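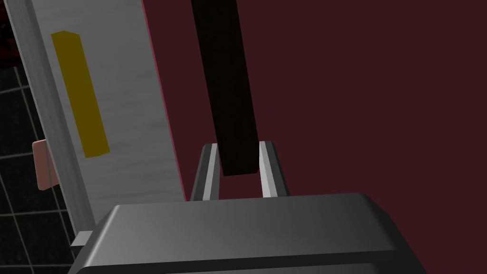

2 min read

Drillthorpe Community Garden
Minutes of the June general meeting

Meeting opened 7.10 pm, Thursday, in the side room at Endport Hall. Qusai Farah in the chair. Apologies were taken as emailed. Minutes of the previous meeting accepted with one correction – the hose reels came from Zoubi Hardware, not Lundano.

Water
The last bill was $181, up on the one before. Members asked for the meter to be read monthly. Qusai has the key to the meter box and will start this month. Timers on the north taps are to be set to 30 minutes and left alone.

Plots
Plot 13 has been given up and goes to the next name on the waiting list. The couch grass along its back edge needs digging out first. Discussion on whether half plots should be offered. No decision, held over.

Compost
Bays two and three are full. Please stop putting citrus and cooked food in. A load of mulch from Lundano was quoted at $86 delivered. Moved that we accept, seconded, carried. It will be dropped inside the east gate, so keep that side clear of cars.

Fence
The neighbour on the creek side has agreed to share the cost of new palings. Second quote still to come. Several members would like the gate moved at the same time – Qusai to ask if this changes the price.

Other business
The shed padlock is sticking and will be replaced. Seed swap to go ahead, tables from the hall.
Labels for the herb beds have faded and need redoing before spring.

Meeting closed 8.25 pm.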